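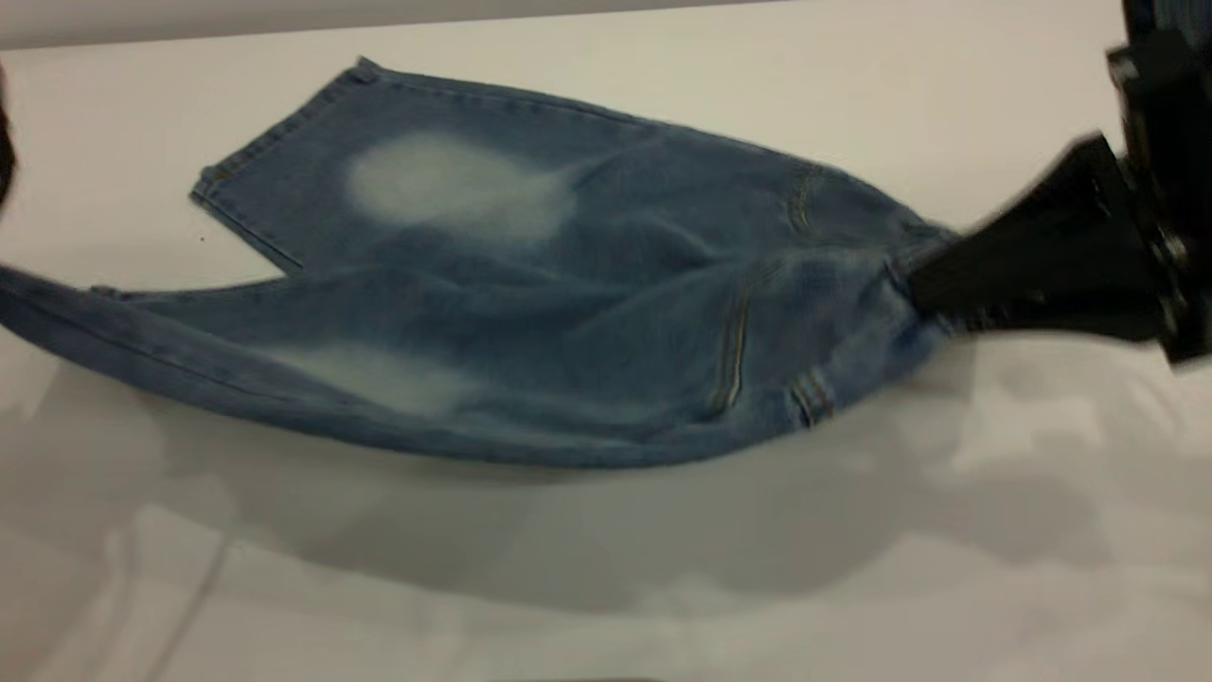 Selen was asking us in June whether worn trousers are worth the work at all, and whether we would not do better to send everything with a faded knee directly to the rag bin. It is a fair question from the side of the people who pay for the sorting, so I begin this report with it.

Our answer is yes, they are worth it, but only if the folding table does not become the place where all decisions are made. In this period we received 600 pairs of jeans from the collection points in Drarno and Pratside. Of these, 202 went to the rag bin. The others were graded, folded and put on the shelves by size. Fading alone is no longer a reason to reject a pair. Light blue denim with pale patches sells as well as the dark one in the Pratside shop, and there the younger customers even ask for it.

Grading

We changed the order of the work. Before, a pair was folded first and checked after, and so it was often unfolded again. Now each pair is laid on the white table and the grader looks at the hems, the seat seams, the pockets and the belt loops before any fold is made. A pair with an open seam goes to mending. A pair with thin fabric between the legs goes to rags, also when the rest is in good condition. I must admit that this second rule is not applied the same way on every shift, and I have asked for a sample pair to be kept beside the table for comparison. At the time of writing we do not have it yet.

Folding

The jeans arrive in sacks, pressed together, and most of them come out twisted. The slow part is not the fold itself. It is finding the waistband and bringing the two legs to lie in the same direction. We tried to shake each pair out from the cuffs, and then from the waistband. From the waistband is better, but heavy denim still falls back on itself and one leg has to be pulled straight by hand. The written instruction on the wall has been changed to say this.

The folded size is now the same for all adult jeans – legs together, seat tucked in, then in half and in half again. The shelves from Cropper are a little too shallow for the largest sizes, which stick out at the front. We have put these on the bottom shelf for now.

Mending

Mending is where we are behind. There are 2 sewing machines and one of them skips stitches on thick seams, so belt loops and pocket corners wait for the other one. The orange thread in the colour most jeans use is finished, and repairs in June were done in tan. For the shop this makes no difference, but I mention it as the thread was a line in the budget and we spent less there than was planned.

Money

From the equipment line, $1,000 remains. We ask for permission to use it for servicing the sewing machine and for one deeper shelf. If Selen prefers to keep the two costs separate, the machine should come first.

Next period

We will continue with jeans only until the mending pile is down, and then start with jackets. The collection point in Drarno would like its sacks emptied on Monday in place of Friday, and we have agreed to this. The next count of the rag bin will be sent together with the shop figures from Pratside.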